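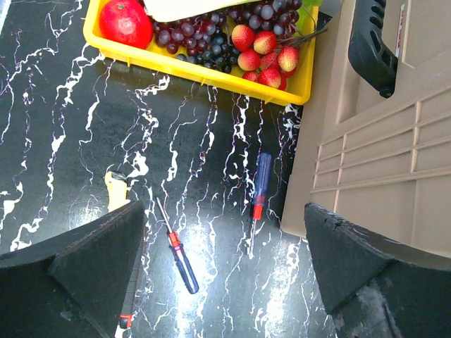
Last updated 11/5/18

Quick one, dinner's on. Finally sorting out the pretend fruit. It's been living all over the house since October and I stood on a plum in the dark last week so enough.

The yellow tray is staying. Low sides, easy to wipe, and the grapes sit in it without rolling off anywhere. Apple goes in the corner, the little red and yellow ones up against the front. No idea what those are meant to be. Lychees? Peaches? My sister says lychees, I've been saying peaches to the kids for a year.

Washing - warm water, drop of washing up liquid, old toothbrush for the grapes. Don't soak them. I soaked the last lot and they dribbled for days.

The black marble-look table is a pain for this by the way. Shows every crumb and the big light bounces straight off it. Looks lovely for 20 minutes after a wipe. Then toast.

Still to do:
the Skindico box under the stairs (bread, eggs, half a pizza)
find the other banana
ask Vilgot if he wants the spare till, his two are the right age for it

Anything that doesnt fit goes to the playgroup. Thats the rule and I'm sticking to it this time - well, apart from the pineapple.

Right, potatoes.

13 comments
20 shares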